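Tastholm open day demo – README

Sim episodes recorded at the open day, plus the scripts we ran on the big screen. Written up in a rush, last edit 21 December 2022. Ask Emiko Tsuchiya if something's missing.

What's in it
380 episodes, simulated only. Kitchen counter layout, small stuff to pick up: bottles, a kettle, fruit and veg shapes. Two-finger gripper, view from the wrist. Nothing from the real arm, that's a seperate folder and Jelle Postma has it.

How it was run
Visitors drove with the gamepad, 90 seconds each, then swapped. Kids under the desk height used the low stool. Pieter Visser reset the layout between turns. Marijke Kramer looked after sign-ups and the consent sheet – no names or faces stored, just the controls and the renders.

Folders
episodes/ one per turn
layouts/ start positions, colour settings
replay/ the script for the big screen
notes/ Marijke Visser's log from the day, typed up as is

Known problems
– wrist view tilts a lot when people twist the stick. Left it in. Don't rotate the renders, the poses wont match any more
– 22 episodes have no end marker. Listed in notes/
– lots of turns end with no grasp at all, people were just looking around. Labelled "none", not "fail"
– background past the counter renders plain black in some layouts, lighting bug, fix planned for May
– replay drops the first step on the old laptop

Use
Fine for teaching and for trying out viewers. Wouldn't train anything serious on it. Credit the Tastholm open day if you show it somewhere.

To do: centre the title card, check the licence file, and get a render from the wrist view on to this page.
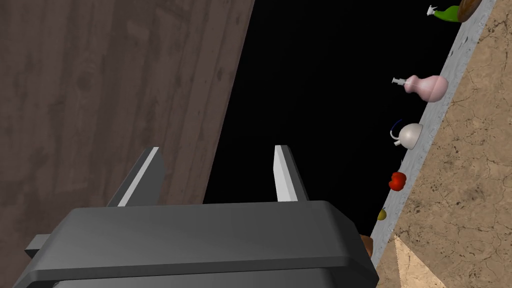
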